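20th December — Rinau, soft-surface set

Retrained the two-gripper policy on 166 hand-held demos, all on bedding. Loss settled after 2000 steps. Kazimír wants the table-only baseline rerun with the same seed before we compare.

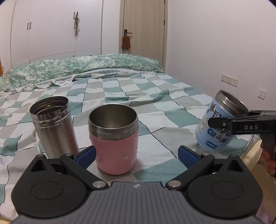

Sync between left and right is still the weak point. Offset of 60 ms on the worst take — too much once both grippers move. Haris to check the clock code. Takes with heavy blur on the can stay in for now, tagged separately.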